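Ollener Bag Packing Set: data card

Version 3, updated 12/21/21. Maintained by Soudabeh Daneshvar and Sepehr Mahmoudi. 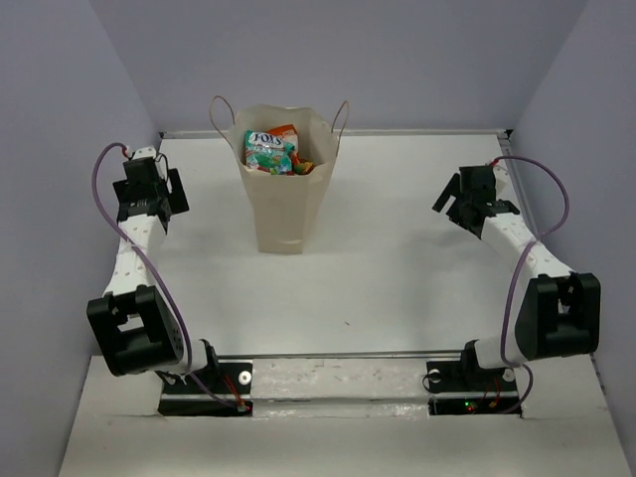
Cream paper bag with snack packages inside, handles up.

Contents

The set covers the packing of small packaged goods into upright paper carrier bags. It holds 59 sessions, one bag per session. Item lists are stored as plain text next to each session folder.

Bags

Plain paper, unprinted front, two thin handles. Bags are opened fully before a session starts and reused until the bottom no longer stands flat. Creases and folds are not recorded.

Items

Snack and candy packages, mostly flexible packets. Brand names are entered as printed on the pack (e.g. FOX'S). Where no name can be read, the main color is entered instead — "orange-red packet" is a valid entry.

Labels

position: left, right, center, as seen from the front of the bag
visible: yes, partly, no
state: upright, leaning, flat

Known problems

Nearly 33 item entries from October use "lying" in place of "flat". Diễm Trình is correcting these. Packets hidden under others are listed only if they appear in the packing list. Weights were dropped in version 2.

Contact: Ollener data desk, attn. S. Daneshvar | Back to top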